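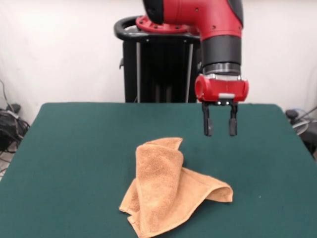

Our project asks what happens to the people in a laundry when a part of the folding work is given to a robot. We followed this question at Tunstall, a laundry which washes for the homes of the care company Kindbridge. The folding trial there is called Idum, and it takes place in a small side room behind the sorting hall. When people speak of automation in a laundry they usually think of the big ironing lines, where sheets go in flat and come out flat. A hand towel is a more difficult thing. It may lie in a heap like the orange-tan one on the green table, with one part standing up and a corner pointing to the side, and the open gripper must come down at a place from which the rest of the cloth can be brought into order. An experienced folder finds this place without looking for long. Tracey Lambert, whom we interviewed first, told us that she "goes for the hem with the thumb" and that she had never put it into words before we asked.

## How we worked

The report was written by Lungile Ndlovu and Leonardo Zuccaro for the course Work and Technology at Udier College. We spoke with 14 employees, most of them from the folding tables and a few from transport and planning. The interviews were held in the break room and we wrote notes by hand. We also spent two afternoons in the side room. All employees have read their own quotations and some of them asked for small changes, which we made.

We did not measure the speed of the robot. Our supervisor, Idrisa Mrema, advised us to leave this to the engineers and to stay with the question of the work. We give one figure for comparison only: on the day of our first visit the folding tables finished 1359 pieces in the early shift. The shift leader considers a shift with roughly 1000 pieces as a quiet one.

## What the folders do now

Before the trial the job had one name, "folding", and everybody at the tables did the same. Now there are in practice two jobs. Most of the folders continue as before. Each shift, one person goes to the side room, where she puts out towels, watches the attempts and writes down what she sees. On the list in the side room this person is called the attendant, but at the tables they say "she is on the arm today".
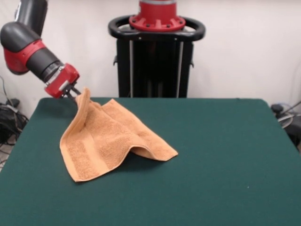

*Page last changed: August (interview quotations corrected, section on the log sheet added)*

The opinions about being on the arm are divided. Some like it very much, as they can sit and the room is quiet. Others find the waiting tiring. One employee said that eight hours of folding makes her hands tired, but four hours of watching makes her head tired, and she prefers the hands. Another folder compared it with teaching her nephew to tie shoes – you want to take the lace away from him all the time.

## The log sheet

For every attempt the attendant fills in one line. The first version of the sheet had only the choices "good" and "failed". Carol Rudd, who has worked at the tables for the longest time, refused to use it in the second week. In her opinion a towel that is held at one corner and still hangs in a bad fold is neither good nor failed, and a folder would simply shake it and go on. After a talk with the planning office a free field for remarks was added. We were allowed to read these remarks, and they were for us the most interesting material of the whole project. They contain words like "twisted", "took two layers" and "woven edge under", which are words the folders use among themselves and which the engineers have started to use too.

We think this is a real change in the position of the folders. Their knowledge was always there, but it was not written in any document of the company. On the other side, this writing is extra work. It is paid at the same rate as folding, and several employees mentioned it to us without being asked.
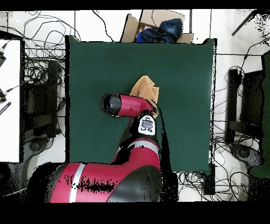 The question of pay is also connected with the question of who is chosen. At first the shift leader sent whoever was free. Later the same three or four persons were sent, mostly those who write English easily. Two folders told us they would like to try it but are afraid of the sheet. When we presented a first draft of this report, the planning office said that remarks could be spoken into a phone instead. We do not know if this was introduced.

## Worries about the jobs

Kindbridge has told the employees that no position at the folding tables will be removed during the trial. Almost all of our interview partners knew this sentence, and almost all of them pointed to the words "during the trial". Carol Rudd was more relaxed about it than the younger colleagues. They asked us many times what we had heard – we had heard nothing more than they had.

## Open points

We could not speak with the night shift. We would also like to read the log sheets again after the winter, when the heavier bath towels are planned for the side room, and compare the remarks with those from the first weeks. Leonardo will continue with this part in his final thesis.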